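## 4. What happened to the reading log after half-term

By the time I got to the second round of interviews I had a fair idea that Famell wasn't being used the way its makers drew it up, and I'll spend this section on what was going on instead. The setting is as in Section 2: 19 teachers across two primary schools in Gultedham, Cloren and Asamoah, all of them on their first year with a digital reading log that replaced the paper record kids used to carry home in a book bag. Between them they and their families produced 1,141 entries in the period I looked at. I read every one, mostly in the evenings, and I'd do it again (some of them are lovely).

### 4.1 Who writes the entry

The paper record had a parent's signature in it and sometimes a comment. Famell keeps the signature as a tick and the comment as a box, and adds a five-step scale for how the reading went. In the sales material the parent fills in all three, the same evening, and the teacher sees it next morning before registration. I'd taken that so much for granted that my first interview guide had no question on who did the typing.

Elvira Ayala put me right within five minutes of our first chat. In her class, she told me, a good share of the entries were made by the children themselves on a parent's phone, and she could tell which because the comments were in the first person and the scale was always at the top. She didn't mind at all. She'd started writing back to them as if they were postcards, and when I went through her class's entries I could see it: a string of short notes about dragons, a cousin's wedding and whether a book with no chapters counts as a whole book. There was more talk about reading in there than in any of the carefully adult entries from the class next door.

Other teachers took this as a problem. One at Asamoah asked families to stop, politely, in a message sent home, and her entries dropped to nearly nothing for the rest of the half-term. I don't want to hang too much on one class. But I kept meeting the same pattern in milder forms, where the log was busiest wherever the teacher had let go of the idea that it was a parent's report.

So when I say "entry" from here on, I mean a thing that turned up in the log under a child's name, whoever wrote it. I tried for a while to sort them into adult and child entries and gave up. A tired father and a confident eight-year-old both write "good, read 4 pages", and I had no way of telling them apart.

### 4.2 The scale nobody trusted and everyone looked at

The five-step scale goes from "found it hard" to "flew through it". I asked every teacher whether they used it and got a lot of groans. They said parents were too kind, or too harsh, or chose the middle out of habit. Then I sat beside a few of them while they opened the log in the morning, and the scale was the first thing their eyes went to – it's coloured, and the comments aren't.

I think both things can be true. Yaneth Ríos described it to me as being like the weather app on her phone: she'd never plan a trip on it but she'd still take a coat. A low score sent her off to find the child at some point in the morning, and the chat that followed told her what she needed. The number did very little by itself.

What did bother several teachers was the weekly summary, where Famell averages the scale and shows it as a line. Once the scores became a line, they started getting asked about it. Parents at Cloren can see their own child's line, and one teacher spent a good part of a parents' evening explaining a dip in May that came down to the child having moved on to a harder book. She said, a bit wearily, that the old yellow record never had a line in it and so she never had to stand up for one.

I went back to the entries with that in mind and looked for other dips that followed a change of book. There were plenty. The log stores the book's title but not its level, so the dip and its cause sit in two different places and you have to be the sort of person who goes looking. Teachers are that sort of person at 8 in the morning with a quiet room, and less so at half past three.

### 4.3 Replies, and the wait for them

My main measure for this part of the study was the reply. Did the teacher answer an entry, and did another entry follow? I started here because the founders of products like this one tend to talk about "closing the loop", and I wanted to see how often it closes and who does the closing.

I'll admit that I began with a hunch that quick replies would matter most. It seemed obvious: you write something, you hear back the same day, you write again. What I saw in the entries was fuzzier. Families who got a slow reply that mentioned something particular (the name of the book, a joke from page 12, a question about the ending) kept going. Families who got a fast thumbs-up kept going for a while and then drifted. I read the thumbs-up threads several times over to see whether I was fooling myself, and I may still be, as I'd already met the teachers by then and liked some of them a great deal.

**Figure 2.** Hand-held gripper and a second gripper with a square black-and-white marker.
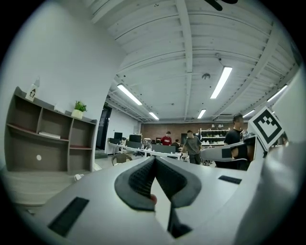 Fereshteh Farahani read a draft of this section and objected that I was giving the replies too much credit, because a teacher who finds time to mention page 12 is probably also the teacher who hears that child read twice a week and chats with the family at the gate, and the log might be doing none of the work. I've gone round and round on that comment and I can't knock it down. With two schools and the classes as they stood, I can't pull the reply apart from the person writing it.

What I can offer is a smaller thing. Three of the teachers changed how they replied partway through, for reasons that had nothing to do with me. Two had been sent a set of ready-made responses by Famell in an update and tried them out; the other had been using those sorts of replies already and went back to writing her own after a child asked if she was a robot. In all three classes the families were the same before and after, and so was the gate. In the two classes that moved to ready-made replies, follow-up entries got rarer and shorter. In the third they got longer, though no more frequent. Three classes is a tiny number and the time of year was shifting under all of them. I put it here because it points the same way as the rest and because Fereshteh asked, fairly, whether I had anything at all that got past her objection. It gets part of the way.

### 4.4 The families who weren't in the log

Sixty-seven families never made an entry. It would have been easy to leave them out, as the export does: they don't show up as blank rows, they just aren't there, and I only found them by setting the export against the class lists.

I spoke to a few, with the schools' help, and their reasons were a mixed bag. One mother had never managed to get the log-in to work and felt that the moment for asking had passed. A couple of families were reading every night in a language the log's comment box couldn't cope with (it swallowed the accents and spat out question marks) and had quietly gone back to a notebook. Leidy Quispe showed me hers, which had the book, the date and a line about what they'd talked over afterwards, all in Spanish. As a reading record it was better than most of what I'd been sent as data.

Some of the teachers knew about homes like this and had their own ways round it. Yaneth Arango kept a paper list inside her cupboard door for the children whose reading she heard about by word of mouth. She never put any of it into Famell, because entries made from a teacher's account show up in a different colour and get left out of the class total. She'd asked about this and been told it was there to keep the home figures clean. I understand the wish. From where she sat, though, the school's figures had a hole in them the size of her list, and it was the school's figures that got looked at when the subscription came up for renewal.

### 4.5 What I'd carry into the next round

A few things will change in how I collect data. I'll start from the class lists and work towards the export, which would have saved me a good deal of embarrassment. I'll ask who does the typing, in the first interview, before anything else. And I'd like to get the book levels alongside the scale, so that a dip after a harder book can be read as one without an evening of detective work – both schools hold the levels already, in a spreadsheet that doesn't talk to anything.

I haven't settled what to do about the replies. Fereshteh would like half the entries in each class to get a ready-made answer and half a personal one, picked by lot. I can see how neatly that would deal with her point. I can also picture asking Elvira Ayala to send a thumbs-up to a child who has just told her about a cousin's wedding, and I haven't yet found the words to do it. Section 5 sets out a gentler version, in which the teachers choose the weeks and I only choose the order.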